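2.3 Planning Your Budget Before You Order

We know it's tempting to jump straight to picking out arms (we do it ourselves!), but please sit down with this section first. An hour with a pencil now can save you a second purchase order in December.

1. Write down the job you want the cell to do, one part at a time. If you'll be working on desktop computers, list each part that gets handled, from the hard drive down to the CPU.

2. Decide between one arm and 2. A second arm means a second gripper, more cable and a bigger table, so price them together.

3. Set aside money for fixtures. The Ladach starter fixture pack is $162, and most shops end up wanting 3 of them.
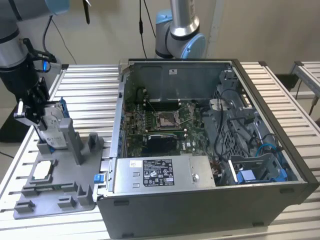
4. Add the table. The Skulholm rail table is $3,529 with feet and brackets, and shipping is quoted separately by Justport once they have your zip code.

5. Send your finished list to Nawal Belhaj in our planning office, who will gladly look it over with you before anything is charged.

Note: Prices are those in effect on 03/09/2019. Ask for a fresh quote if yours is older.

Caution: Do not order arms until you have measured your doorway and checked the floor rating with your building manager. Opened crates can't be returned.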